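I spent most of an April morning at the Delley open day over in Traltlow, and I'm still grinning! They had 343 visitors by lunch (I was somewhere near the back of the line, clutching a coffee), and the arm everybody wanted to see was the one that tidies up markers.

Araba Ofori ran the demo and let the kids pick which color it should go for. The line for a turn was almost 60 people long, so I mostly watched over shoulders. 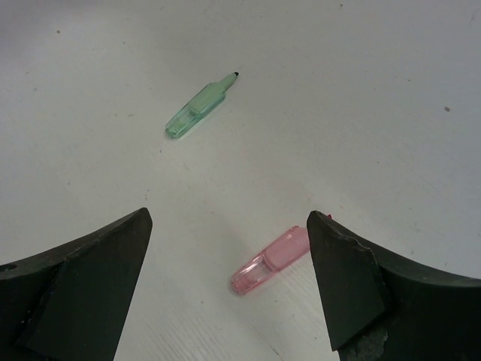 *The wrist camera's view at the Delley table, with the pink marker close to the gripper and the green one farther off.*

I asked Araba how much practice goes into something like this, and she said the team has logged 3,331 runs with markers alone – wow. My favorite part was hearing the kids yell "pink!" at a machine. The shop is doing another one next month, doors at 10 a.m., and you can sign up at the front desk.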